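Chapter 6
Drape, Weight and Hand: How Knits Behave

What you'll get out of this chapter
How to read a fabric's drape before you cut it
Why weight on a label only tells you half the story
A simple hang test you can do at home
How to keep a decent fabric notebook

I ruined a lot of jersey before I learned to look at it properly. My first real job was in the sample room at Policarpio, a small maker of basics, and in my second month there I cut a whole run of tees from a roll I had only ever seen lying flat on the table. On the table it looked lovely! On a body it stuck out at the sides like a paper bag. I had matched the color, I had matched the fiber content, and I had never once picked the stuff up and let it fall.

So before we get to patterns in Chapter 7 (I know, I know, you want to sew something), we're going to spend some time just hanging cloth up and looking at it. Bring a T-shirt you like and one you never wear. Old ones are fine, and in some ways better, as they've already been through the wash and have done most of the shrinking they're ever going to do.

6.1 Three words people mix up

Weight is how heavy a given area of cloth is. You can measure it with a kitchen scale and a ruler, and you'll do that in the exercises.

Drape is how the cloth falls under its own weight. A fabric with a lot of drape makes small, soft folds and hugs whatever it's hanging from. A fabric with very little drape makes big, wide folds and holds itself away from the body.

Hand is what it feels like between your fingers: crisp, spongy, dry, slick, whatever word comes to you. Hand is the most personal of the three, and two people at the same cutting table will argue over it all afternoon.

Beginners tend to assume that light means drapey and heavy means stiff. Sometimes that works. But think of a cotton organdy, which weighs next to nothing and stands up like a lampshade, and then a heavy rayon jersey, which pours off the table onto your shoes. I keep two swatches from a Visex mill book pinned over my desk that weigh exactly the same on my scale, and you would never guess it from the way they hang. One is a tight cotton knit and the other is a loose, slinky blend. Same number, completely different shirts.

6.2 What to look for when cloth hangs

Start with the folds. Are they narrow or wide? Do they run straight down, or do they travel across the garment on a slant? On a finished T-shirt, slanting creases usually start from wherever the weight is being held, so move the support and watch whether they move too. If they stay put, check the grain. The shirt may have been cut a little crooked, which is very common in cheap tees and will drive you crazy once you start noticing it.

Then look at the hems. A hem is an extra layer or two of cloth plus a row of stitching, so it is always stiffer than the fabric next to it. On a soft knit the body can fold one way while the hem holds its own line and the cloth curls in below or above it. Sleeves are good for this as well, because a short sleeve is mostly hem.
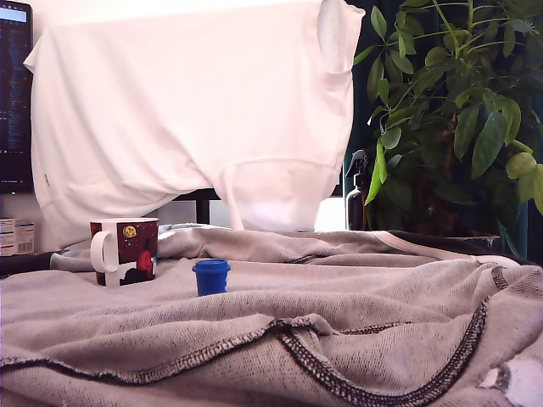 6.3 The hang test

You need a shirt, something to drape it over, and decent daylight. I like to do mine at 9 a.m. by the kitchen window, before the sun comes around and flattens everything out.

Drape the shirt over your support without smoothing it. Walk away for a few minutes. When you come back, write down the first three words that come to mind, then sketch the two biggest folds. Don't fuss over the drawing! Mine look like noodles. Now turn the shirt a quarter of the way around and do it again, and put both sketches on the same page of your notebook.

Give every fabric its own page, with a swatch stapled in the corner. I started my current notebook in December a few years back, and it's up to 303 entries, including a truly awful Poltum fleece I keep only as a warning. Page 82 is the jersey from my paper-bag disaster. I still look at it before I order anything by the roll.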